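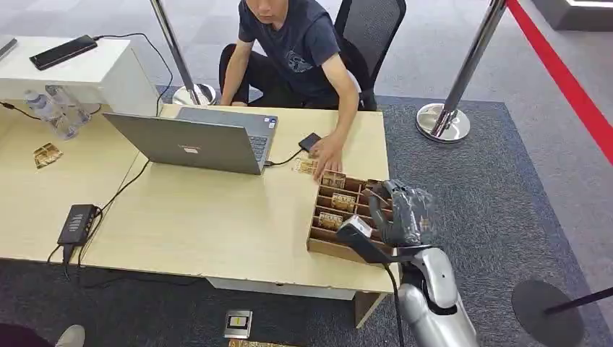 3/30/19 - card sorting, long table

Back on the Lukumay cards. I wanted to settle the tray question before Dayana Huaranga gets back, because we've gone round and round on it and I'm tired of finding cards under my lunch.

So, the tray. I like it! Wood, low thin walls, narrow compartments in rows, and the cards stand up in the slots so you can see the printed side without picking anything up. Compare that with the shoebox (never again). My one gripe is that with the walls this low a card can lean if the slot is a hair too wide. Marisol Espinoza thinks a strip of felt along the bottom would fix it. I'd try it on one row first and leave the others alone.

Filling order: I start at the left-hand slots and work across, back row for the oldest printing, then middle, then front. Marisol does it the other way around and we should really pick one. Writing mine down here so there's at least something to argue with.

Stack stays by the laptop while the list is open, hand on top if the fan is going. The gold and brown ones are slippery, they slide off each other like crazy. Anything I can't place goes by itself on the left side of the table, and it stays there until somebody looks it up. Please don't tidy those away!!

List is at 64 entries now. 17 of them still have no printing year, mostly the ones that came in the Trondorley box back in October. The Clirkeo price sheet is no help, it lumps all the gold backs together.

To do
- felt, thin, any color
- ask Dayana if a second tray is worth it (the last one was 25 dollars, fine by me)
- rename the list file, "cards new new" is embarrassing
- sleeves?? Marisol says they won't fit the slots, haven't tried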